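Untangling the Cable Drawer: Final Report, Farneder Hall Repair Club
By Trinity Lindgren 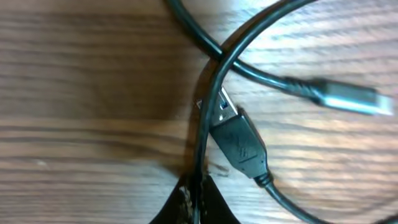

Leilani Oyelaran told me at our first meeting that a cord you can't name is a cord you'll buy twice, and I wrote that on the front of my notebook.

My project was to sort every loose cord in the club's storage drawers and get the good ones back to students. By the end of August I had logged 694 of them, and I loved nearly every minute of it!

Sorting went by plug first. USB-A is easy to spot, and a blue insert inside the metal shell usually means USB 3.0, so those got their own bin. Black cords were the slow part — once a few of them loop over each other on a table, you have to follow each one with a finger from end to end.

Next came testing. I plugged each cord in, gave it a gentle wiggle at the strain relief, and marked it pass or fail. Most failures were right there at the neck. I also had 19 cords that fit nothing we own, and they are still in a box marked Drurberg, after the old lab.

Coiling took two tries to get right. Tight wraps sprang open in the bin, so I switched to wide loops with a paper tag (plug type, length, date tested). The tags curl a bit, and next semester I want to try cloth ones.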